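Illcombe Household Words

A word list of everyday names for things kept in kitchens, bathrooms and sheds, as used by people living in Illcombe. Version 3, released March 5, 2018.

What is in it

The list has 103 headwords. Each headword is a plain dictionary name for an object, followed by the words speakers gave for it. Where two speakers used the same word with different spellings, both spellings are kept. Slang and family words are included if at least one other household recognized them.

Files

words.csv — one row per headword and local word
speakers.csv — speaker code, age band, years in town
notes.txt — comments from the interviewers, lightly edited
changes.txt — what moved between versions

Columns in words.csv are headword, local_word, speaker, room, and comment. Room is where the speaker said the thing is kept, so a bucket can show up under both kitchen and shed. Empty cells mean the question was skipped. They do not mean the speaker had no word.
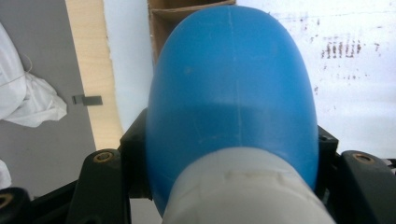 Interviews were done in October by Rekha Bhatt and Bhupendra Upadhyay. They spoke with 90 people, mostly at home. Each talk followed the same order of rooms, but speakers were free to wander off the subject and many did. Pushpa Katiyar typed up the answers and Madhu Chaturvedi checked the spellings against the recordings.

The recordings are not part of the release. Speakers agreed to have their words published, not their voices.

Known problems

Speakers under 20 are thin in this version. Most came from the same school, and it shows in the slang.

The headwords "tub" and "basin" overlap. We tried to split them by size and gave up. Treat them as one if you are counting.

In 7 rows the local word is in Portuguese. Gervásio Tavares supplied the glosses in the comment column. They should not be read as English dialect words.

Line endings in notes.txt are mixed. Some editors will show blank lines between entries.

Changes since version 2

Removed duplicate rows under "dishcloth."
Age bands now match in both files.
The room column was called place before. Old scripts will need the new name.

Use

Free to copy, change and share, with credit to the Illcombe Household Words list. If you correct a spelling, please send the row and your source to Madhu — corrections go into the next version under your name unless you ask us to leave it off.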